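How a robot arm gets ready for work on a computer table

Do you have a table where you do your homework? Before you start, you maybe move your cup away and look for your pen. A robot arm needs a ready table too. On this page we look at one robot arm called Horneler, and at the people in Kevholm who set it up and keep it in good order.

Horneler has one special thing. It lives in a computer. The program that makes its world is named Undgate, and it draws the arm, the table, the floor and the walls. You cannot touch any of it with your hand, but inside the program a cup can still fall over and a pen can still roll away. So this robot must be set up with the same care as a robot made of metal.

Step 1: The table

First comes the table. The people choose how high it is and where it stands, and they tell the program how slippery it is. If the number for "slippery" is wrong, a cup slides like it is on ice. Or it sticks as if somebody put glue under it!

Then they choose how the table looks. A plain white table would be easier to draw, but real tables have lines, scratches and dark spots in the wood. A robot that has seen only clean white tables can be confused by a knot in the wood and think that it is a small thing to pick up. The people in Kevholm prefer old wooden planks for this.

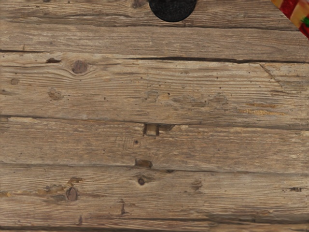

The next job is to make the arm and the table agree with each other. The arm must know exactly where the top of the table is. Imagine that you go down the stairs in the dark, and you think there is one more step, but there is not. Your foot hits the floor hard. The same thing happens to an arm when its table number is too big or too small. To test this, the arm is moved down very slowly and it must stop just over the wood. They do this test at 36 places on the table, also near the corners.

Step 2: The joints and the fingers

A robot arm bends at its joints, as your arm bends at the elbow and the wrist. Every joint has a zero position. This is the place from which it starts to count its turns. If one zero is a little wrong, the hand at the end of the arm will be wrong too, and the mistake grows on the way. You can try it with a long ruler. Hold one end and turn your wrist only a little – the other end of the ruler moves a lot.

After the joints come the fingers. The hand of a robot is called a gripper, and this one has two fingers. They must close at the same time and with the right force. A pen is thin and hard, so the fingers must come close together. A paper box can be crushed if they push too much. When the fingers are checked, they open and close 200 times, and the program writes down every time that they do not meet properly.

Cups are more difficult than they look, and a cup made of mesh is full of little holes. The program has to know where the wall of the cup is, so that a finger does not go through it like a ghost. One time the wall was forgotten, and a finger passed through a cup without making it move. It took a whole morning to find the mistake. Now there is a small test for it, and a finger is put in and near the cup.
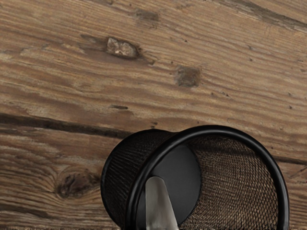 One reader wrote to ask why a robot in a computer needs looking after, when it has no screws to get loose and no dust on it. It is a good question. The answer is that the program changes. Undgate gets new parts, and the list of things on the table gets longer. Each change can disturb something that was good before. So the people do their check again after every change, even a small one.

Step 3: The morning check

The morning check starts at 8 o'clock. It has 19 points, and it is always done in the same order. These are some of them:

Is the arm standing at its place beside the table?
Does every joint start from zero?
Do both fingers close together?
Do the things stand still when nothing pushes them?

The last one is funny to watch when it goes wrong. A box may start to shake by itself, and then it jumps up in the air. Usually this means that the box was placed a tiny bit inside the wood, and the program tries to push it out. The repair is easy: lift the box a little and start again.

When all the points are good, Horneler can try a real task with a pen and a cup. 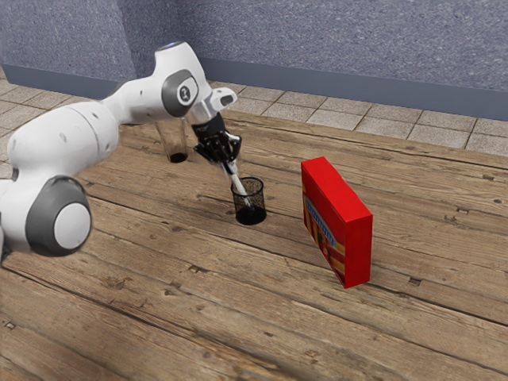
The arm holds a white pen with its tip inside the black mesh cup. A red box stands to the right.

A task like this is repeated 3,000 times, and the things are moved to new places between the tries. All results are saved in a file called Guerra. If the arm begins to miss more often than before, the people stop it and go back to Step 1, and they measure the table first.

Words to remember

Joint: a place where the arm can bend or turn.
Gripper: the hand of the robot.
Zero position: the place where a joint starts to count.
Mesh: a material with many small holes, made of thin wires or threads.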